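Hemmont revises repainting rules for rental housing

6 February 2023

The Hemmont housing office has published revised rules for repainting walls in rental units. The rules replace a two-page guidance note and take effect for leases signed after the end of the month. Existing leases are covered at their next renewal.

Under the old note, landlords were asked to repaint "at suitable intervals." The new text sets a maximum of seven years for living areas and five years for kitchens and bathrooms. Touch-up work on less than a quarter of a wall does not reset the interval. A full coat does, provided the landlord keeps a dated record of the product and color used.

The change follows a survey of 994 rental units carried out by the office in November. Inspectors recorded the age of the paint where it could be established, the condition of the surface and any sign of moisture behind it. In 429 units the paint in at least one room was older than seven years. In 367 no record of the last repainting could be produced.

"The missing records were the larger problem for us," said Delia Nedelcu, who led the survey. "A surface can look sound and still have four or five coats under it, and adhesion gets worse with each one if the prep work was poor."

Preparation is now covered in a separate section. Glossy surfaces must be sanded or deglossed before recoating. Bare patches must be spot-primed. Where moisture readings exceed the limit in the annex, the source has to be found and repaired before any paint is applied, and the wall must be read again after a drying period of at least 13 days. Stain-blocking primer alone will no longer be accepted as a repair.

Units built before the local lead paint cutoff remain under the existing lead rules, which are unchanged.

Color is left to the landlord, with one restriction. Common stairways and halls must be finished in a light shade that meets the reflectance value in the annex. Most off-whites and pale grays sold for interior use should pass, according to the office. Tenants may repaint their own rooms with written consent, and a landlord who refuses must give a reason within two weeks.

Ubaldo Ferri, who manages 60 units in the Stornard district, said the intervals were workable but the drying period would be hard to meet between tenants. "If a bathroom fails the reading, that unit is off the market for most of a month," he said.

The office said it would review the drying period after one year. Questions about records for units that have changed owners can be sent to the inspections desk. The annex, including the moisture and reflectance tables, is available at the front counter and by mail on request.

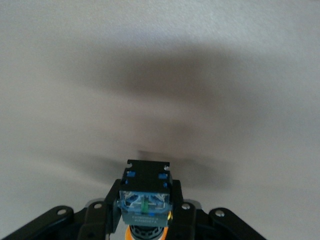
A wall in pale gray-white.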